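I've been putting off writing this one, mostly because I spent the summer telling everyone I was sleeping fine. I wasn't. I was waking at four most mornings with my heart going like mad, then lying there rehearsing conversations with people from work.

My GP's surgery put me on the list for the sleep and anxiety group at Grorkley, and I nearly didn't go. It's a fair trek from Ekomley (two buses if you miss the direct one) and I had a whole speech ready about being too busy. Anyway, I went, and I've now done 31 days of the sleep diary without skipping one, which for me is a miracle!
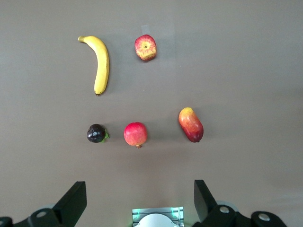 Fruit on the table, banana included.

The diary is dull, I won't lie. Bedtime, wake time, how rough you feel out of ten. But after a fortnight I could see that my worst nights came after the evenings I'd gone to bed early to "catch up". So now I stay up until I'm properly sleepy, even if that means rereading the same page of my book - and I've stopped looking at the clock.
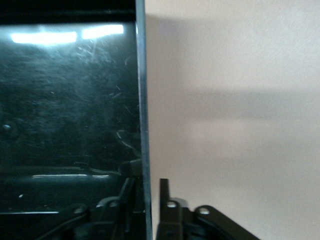

The other thing that's helped is worry time, which sounded daft when they first explained it. You get twenty minutes after tea to write down everything that's bothering you, then you shut the notebook. Mine is full of bills and boiler noises. Some nights I run out of worries before the time's up and just doodle.

I still have bad nights, Sunday especially. The group carries on into October and I've said I'll stay for the lot.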